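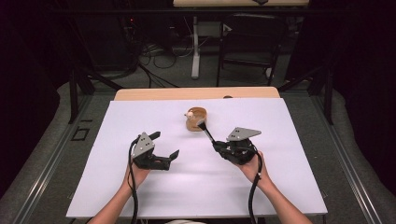
Chapter 4
Paying Yourself Back: Debt, Interest, and the Order You Tackle Things

I had my first credit card for two years before I read a statement all the way to the bottom. I looked at the minimum payment, I paid the minimum payment, and I felt pretty good about myself. I was living in Brernville then, renting a room over a shoe repair shop, and the card had paid for a mattress, a set of winter tires, and more takeout noodles than I want to put in print. It took a letter from the bank raising my rate to get me to sit down and read the thing properly.

If you came straight here from Chapter 3, you already have a spending record for at least one month. Keep it handy! We'll be using it all through this chapter, and again when we get to the worksheet at the end of Section 4.5. If you skipped Chapter 3 (I know some of you did, I've taught this course long enough), go back and do at least the one-page version.

What this chapter covers

We'll start with how interest gets added to a balance, and why two cards with the same rate can cost you different amounts. Then we'll look at the two most common ways of ordering your payments, which people usually call the snowball and the avalanche. After that come consolidation loans, and a section on what happens when you miss a payment. Student loans have their own rules and get their own chapter (Chapter 7), so I'm mostly leaving them alone for now.

Words you'll need

Principal: the amount you borrowed, or what's left of it.
Interest: what the lender charges you for using the money.
APR: the annual percentage rate, the yearly cost of the loan written as a percent.
Minimum payment: the smallest amount you can send in and still be in good standing.
Grace period: the stretch between the end of a billing cycle and the due date, when new purchases usually don't build up interest if you paid the last balance in full.

That last one trips up nearly everybody in my classes. The key words are "in full." Carry even a little bit over from one month to the next and, on most cards, the grace period goes away, and new purchases start costing you from the day you make them. So the sandwich you bought this morning is already collecting interest — not much, but it's a sandwich.

4.1 Where the money goes

Let's work through a small one. Say you owe $560 on a store card from Proltel, a made-up-sounding name for a very ordinary electronics chain, and the APR is 24 percent. Divide 24 by 12 and you get 2 percent a month. (Real cards mostly figure it daily, and we'll do that version in Section 4.2, but monthly is close enough to learn on.)

Two percent of $560 is $11.20. That's your interest for the first month. If you send in $70, the first $11.20 goes to interest and the other $58.80 comes off the principal. Your new balance is $501.20.

Next month, 2 percent of $501.20 is $10.02. Send in $70 again, and now $59.98 goes to principal. You're down to $441.22. See what happened there? Same payment, but a bit more of it went to work for you. Keep going like this, with no new charges, and the card is paid off in the ninth month, with a smaller payment at the end.

Now try it with a payment of $20. The first month, $11.20 still goes to interest, and only $8.80 touches what you owe. I'd like you to carry that one forward by hand for six months before you reach for a spreadsheet. It's tedious, and I'm asking anyway, and I think you'll remember it longer.

4.2 A household with more than one debt

Most people don't have a single tidy balance. Through the rest of the chapter we'll follow a couple in Atutdale who owe on the store card above, on a regular credit card, on a car, and on a personal loan from Dai, a small online lender. After rent, food, gas, and everything else in their spending record, they have $250 a month left over, on top of the minimum payments they're already making.

Where should the $250 go? I ask this on the first day of every October class and the room always splits. One side wants to get rid of the smallest balance first, just to see something disappear. The other side wants to go after the highest rate, and they've usually got a calculator out already. I used to push hard for the second group. The math is on their side, after all! But I've watched plenty of students stick with the first plan to the finish, and my own tires and noodles got paid off that way too.

Before you start on the daily interest method, write down your own debts in a list: lender, balance, APR, minimum payment, due date. Leave a blank column on the right. We'll fill that in when we get to Section 4.3.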